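Tavion Sorensen
Tue 8 March

Notes from comparing two hand-held gripper setups for demo collection. Same head camera, same marker cubes, different jaws. Call them Pluvon (curved jaws, black inner pads) and Wurkel (flat parallel jaws). Thread.

Total across both sets: 2,494 demos, tasks picked from our usual drawer, cup and cable list. Ivana Quezada and I split the recording evenly so neither set is all one person's habits.

Tracking first. Pose comes from the cube at the base of each gripper. One face in view is enough for a solution, but it flips when the face is square to the camera. With two or more faces the flips went away in our logs.

That makes wrist angle matter more than jaw choice. If you reach low with the palm rolled under, you lose a face on the way down. We now start every take with both cubes held up in front of the head camera.

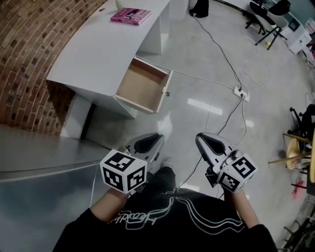 Glare is the other problem. A polished floor under ceiling lights washes out the white border of a tag when the two line up. Shorter exposure fixed most of it. Printing the tags on matte stock fixed more.

Jaws. Curved ones close around handles and knobs with less aiming, so drawer pulls go faster. Flat ones are better on thin stuff: paper, cards, cable ends. No surprise on either count.

What I did not expect was fatigue. Ryota Okabe rated the Pluvon pair 2 out of 5 for comfort after a long session and the Wurkel pair 4. Most of that is the strap, I think – it sits too close to the thumb joint.

Cable drag shows up in the data too. With the lead hanging straight down from the gripper there is a small steady pull on slow moves. Clipping it at the elbow took it out of the traces.

Current pick: curved jaws for drawers and cups, flat for everything thin, new strap on both. Kaede Imai is rerunning the comparison in May with the Prinix controller. Will post the flip rates per task once I have cleaned up the logs.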